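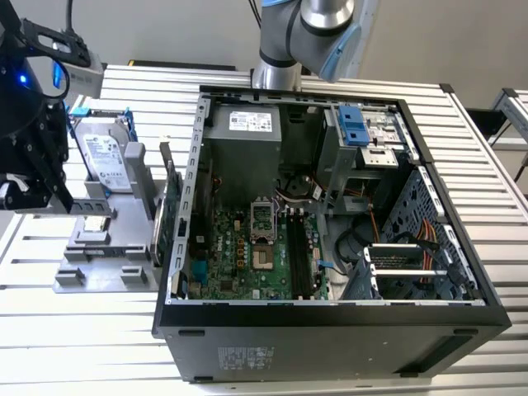
BUNSTEAD, 1 January 2025 - Old office PCs are being stripped for parts at the Wunar repair workshop, with 200 towers in so far and more due by June. Side panels off, drives sorted, memory checked. One Dell board on the bench had no processor in its socket, and a Seagate disk was still in its blue caddy.

Working machines go to homes in Brillau at 30 pounds each. Anything past saving gets broken down for spares, wich the workshop sells on.

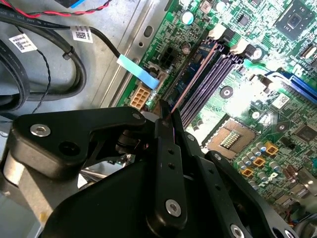
How to donate

Towers only, no screens. Leave at the Eichhorn yard gate, cables in a seperate bag please.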